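How to Label Your Video Cables So You Can Find Them Again

Search this site Go

Sep 30, 2019 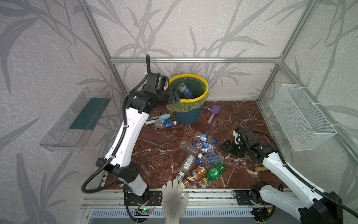

I put off labeling my cables for years. I knew which one was which, I told myself, and for a while I kind of did. Then we added a second rack in the media room at Plilell and I spent most of a night pulling on black coax behind a switcher, trying to figure out which of them fed the stage monitor. I got it wrong twice. So now I label everything, and I'm going to walk you through how I do it, because my way is cheap and pretty quick once you get going!

What you'll need

A label maker that takes laminated tape or self-wrapping cable labels. A roll of painter's tape. A fine marker. A spreadsheet (or a notebook, if you're a paper person). Side cutters, for the zip ties somebody put on too tight, and a bag of hook-and-loop straps to replace them with. A flashlight you can hold in your teeth, or better, a headlamp.

Step 1: Pick a numbering scheme and stick to it

I've tried the clever schemes, with letters for the room and the signal type and the destination all mashed together, and every one of them fell apart the first time I moved a cable. Now I use plain numbers. Every cable gets one number, the same number on both ends, and the spreadsheet holds everything else. If cable 205 used to go to the lobby screen and now goes to the recorder, I change one line in the sheet and leave the labels alone.

I do leave gaps. Video starts at 100, audio at 400, network and control at 700, and the long runs through the ceiling start at 900. You might want bigger gaps than mine if you're in a big building.

Step 2: Tape first, print later

Don't go near the label maker yet. Tear off a strip of painter's tape, write the number on it, and fold it over the cable like a little flag at both ends. Do the whole rack that way. You're going to find mistakes (I always do), and a strip of tape costs you nothing to redo. Printed labels cost real money and they're a pain to peel off.

For short patch cables you can just follow the thing with your fingers. For anything that goes into a wall or a floor box, get a tone tracer, or send a test pattern down it and see which screen lights up. Color bars are fine. If you unplug anything to do this, unplug one cable at a time and put it back before you touch the next one. I broke that rule in February and had to rebuild the input side of the router from a blurry phone photo.

Step 3: Fill in the sheet as you go

My columns are number, from, to, signal, length, connector and notes. Write down the port number on the back of the device and also the name it has in the control software, as those two don't always match. Ours calls input 7 "Cam 5" for reasons lost to history.

The length column looks fussy, but please fill it in. High-rate video over coax gets picky on long runs, and when a picture starts sparkling or dropping out, I want to know right away if I'm looking at a six-foot jumper or the monster that goes up to the balcony.

Step 4: Print and wrap

Once the tape flags and the sheet agree, print the real labels. I print each number three times on one label so you can read it whichever way the cable has twisted. Wipe the jacket down with a little alcohol, let it dry, then stick the label on two inches back from the connector. Any closer and it disappears under the boot or gets chewed up by your fingers when you unplug it.

I used a cheap tape called Ollum for the first batch and the ends started lifting by summer. The Alipour wraps have a clear tail that goes over the printed part, and mine are all still on. If you only have regular tape, a bit of clear heat shrink over the top does the same job, but you have to slide it on before the connector goes on, so that's for new cables only.

Step 5: Dress it and print the sheet

Cut off the zip ties, bundle things with the straps, and leave a bit of slack at the back so the gear can slide forward. No sharp bends in the coax! Then print the sheet, put it in a plastic sleeve and hang it inside the rack door. I keep a pencil on a string next to it.

My first rack was 18 cables and it ate a whole afternoon. The second one went a lot faster.

Related how-tos

Crimping BNC Connectors Without Crying
Setting Up the Flunduvlow Control Panel
Which Rack Screws Do I Have?
Cleaning Dusty Fan Filters
Test Patterns and What They Tell You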